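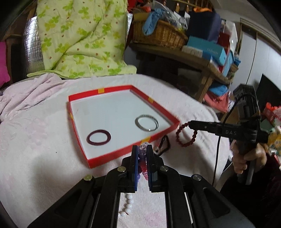
Box Lids, Bangles and Beads: Sorting a Jewelry Drawer on the Bed

I put off doing my jewelry drawer for so long that I had stopped calling it the jewelry drawer. It was just the drawer, the one you opened slowly so the knot of necklaces wouldn't ride up and jam it. If you have one like it, pour yourself something nice, put the radio on and give it an afternoon. It's a pleasant job once you get going, and you don't need to buy a thing.

Start on something soft

I do all my sorting on the bed. A table seems like the sensible place until the first round bead rolls off it and under the radiator, and then you're on your knees with a flashlight. Beads hardly travel at all on a plush sheet or a fleecy blanket, and if you drop a bangle it lands without so much as a click. Pick something pale if you can. I tried it once on a navy bedspread and lost a garnet stud for two days.

Smooth the sheet out before you tip anything onto it, and shut the cat out. Mine thinks a string of beads is the best thing that ever happened.

Save the lids, not only the boxes

For years I kept gift boxes and threw the lids in the recycling whenever they went a bit loose. What a waste! A shallow lid makes a better tray than the box ever did. The walls are just high enough to stop things sliding out, and low enough that you can get your fingers in flat and pick up a ring-shaped thing by its edge. The one I use most is red around the sides with yellow-orange bands, and plain and pale on the inside, and that pale inside is worth looking for. A dark maroon bangle shows up on it straight away, and so does a thin silvery-green one, which can vanish completely against a patterned lining.

Chocolate boxes, shirt boxes and stationery boxes all give good lids. Wipe them with a barely damp cloth and let them dry overnight. If a corner has split, a strip of paper tape on the outside will hold it for years. I have one lid from a set of notecards my aunt gave me in February of the year I moved here, and it has been taped at three corners and is still in service.

Sort by how a thing behaves

I used to sort by color, and it looked lovely for a week. These days I go by whether a piece is stiff or floppy, and it has held up much better.

Stiff pieces first. Bangles and solid cuffs keep their own shape, so they can go straight into a lid, lying flat, side by side. Try not to stack a thick one on top of a thin one, particularly if the thin one has any kind of finish that might rub. Give each its own bit of floor. If you own a great many, use two lids and keep the everyday ones in the front of the drawer.

Floppy pieces next. Beaded bracelets on elastic can be bunched up in your fingers and tucked into a small space, and they don't mind a bit – but let them relax again once they're put away. Elastic that sits stretched around a tube or a jar for months goes tired, and then one morning you're late and there are beads all over the bathroom. I stand mine in the cups of an old egg carton, one bracelet to a cup, and the glittery pink ones look so cheerful in there that I sometimes leave the drawer open on purpose.

Long strings last. Leave them out on the sheet until everything else has been put away. They need the most room, and if you lift them early they catch on whatever is near.

Looking over a string of beads

While the long ones are stretched out on the bed, take a minute to run each one through your fingers. You're feeling for a gap between beads, a rough place in the thread or a knot that has started to creep. White beads are the easiest to check, as the thread shows up so well between them, especially if it's a darker color. If a knot looks fuzzy, put that string in a separate envelope for mending and don't wear it in the meantime, however much it goes with your blouse.

I took a string of mine to Senad Trajkovski, who had the little repair counter near our post office, and he restrung it with a knot between every bead. He told me to lay strings down flat and never hang them by the clasp, and I've done so ever since. Cotton handkerchiefs are just right for this. Lay the string in a loose S on the cloth, fold the cloth over once, and put it at the back of the drawer where it won't be squashed.

If you do find a tangle

Don't pull. Put the whole muddle down on the sheet, sprinkle on a very small pinch of cornstarch if it's fine chain (not for pearls or anything porous), and loosen it from the middle outward with two blunt needles. I once spent 40 minutes on one chain and was so proud that I wore it to the dentist.

Putting it all back

Line the drawer with a bit of leftover felt so the lids don't skate about when you open it. Measure before you cut – I didn't, and mine has a seam down the middle. Set the lids in snugly, the bangle ones where you can reach them, then the egg carton, then the handkerchiefs behind. Leave one lid empty. You'll want somewhere to drop what you were wearing at the end of the day, and if there's a place for it you may even keep the rest tidy.

Shake the sheet out over the bathtub with the plug in before it goes in the wash. I have found two earring backs and a seed bead that way, and a dime.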